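Hands on Loan: Trying the Brarico Kit
From the Motgate Makers newsletter, June 9, 2026

Many of you have stopped me at the front desk since March to ask when the Brarico hand kit would finally get its turn, and I'm happy to say it has now had five good long evenings with us. Brarico rents the kit out by the month through its office in Lunde, and what you get for your money is a robot hand with rubber-tipped fingers, the software to run it, a cloth sleeve for the arm you mount it on, and a binder of exercises that I liked a great deal more than I thought I would. The binder runs to 113 pages, and yes, I read them all, most of them at my kitchen table with a pot of tea!

Getting set up took us 2 hours the first evening, and a good part of that went to finding the right hex key (it was in the lid of the case, under the foam, so please look there first). After that things went along nicely. The fingers move smoothly and quietly, and the rubber has a nice bit of give when you press it with your thumb. 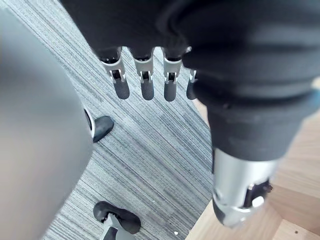 What I enjoyed most was how forgiving the kit is with beginners. You can set the grip very gently from the start - there's a slider for it, with big plain numbers - and work your way up as you get braver. Our group picked up sponges, tennis balls and a great many paper cups, and only the cups suffered. Thin, flat things like playing cards were a struggle, and we never did get one up off a bare table.

I do have a couple of grumbles. The sleeve is a bother to get on straight, and it slides down and bunches up if you don't fasten the inside strap. The help line also closes at 3 in the afternoon, long before any of us are off work, though they did answer my e-mail the next morning and were very kind about it.

If you'd like a turn, the sign-up sheet is by the coffee maker. The kit goes on to our friends at the Notberg workshop after us, so don't wait too long.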